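3.2 Blade preparation

Before the July cut, each sickle at the Lirnuvura plots was peened cold and honed with a wet stone. Edges were dressed again after every 30 m of row. Dull blades pulled barley stems from the soil and raised the share of uprooted plants.

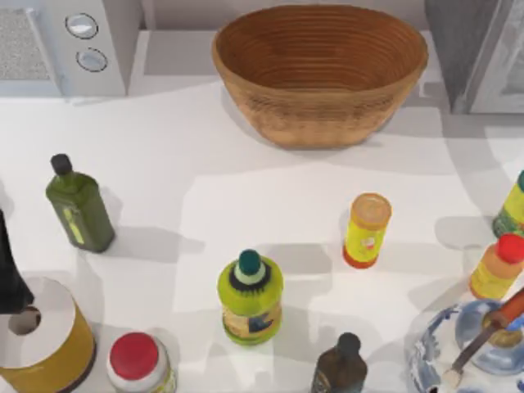 Figure 2. Woven basket bowl on a white countertop (rendered).

3.3 Plot layout

The Wekutton site held 39 plots, sown by hand at 500 seeds per plot. Stubble height was measured at the center of each plot after cutting.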